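# The Slow Business of Rooting Hoyas

Hoya cuttings sell by the node, and a single leaf with no piece of stem will usually sit in a cup looking healthy for a year or more without ever making a vine. Growers call these zombie leaves. At Lerkell, a small nursery with 20 benches under glass, the rule is two nodes per cutting and no exceptions.

The lower node goes into the mix and the upper one stays in the air. Leaves on the buried node come off first, and the milky sap is left to dry before planting. Lerkell uses equal parts perlite and coco chips in 254 ml deli cups with the lids on. Hoyas root best when kept warm, so the cups go on a heat mat in February and come off it once the vents start opening at noon.

Moss works too, and the growers at Somboon prefer it. They root up to 1000 cuttings a season in long-fiber moss, squeezed until it stops dripping. Moss roots are finer, though, and tend to break when the plant moves to a chunkier mix. Somboon leaves a plug of moss on the roots for that reason.

Once new growth shows – a bare tendril first, leaves later – open the lid a little more each day for a week. Hold off on fertilizer until the second pair of leaves has hardened.

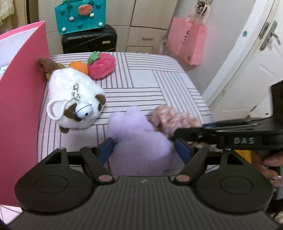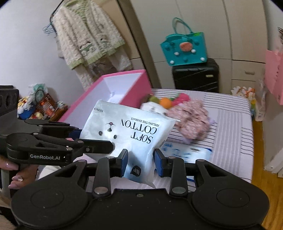 *Clerulero · Issue 150 · Page 20*

Old flower spurs should stay on the vine. A hoya blooms again from the same spur, and cutting it off costs a season of flowers.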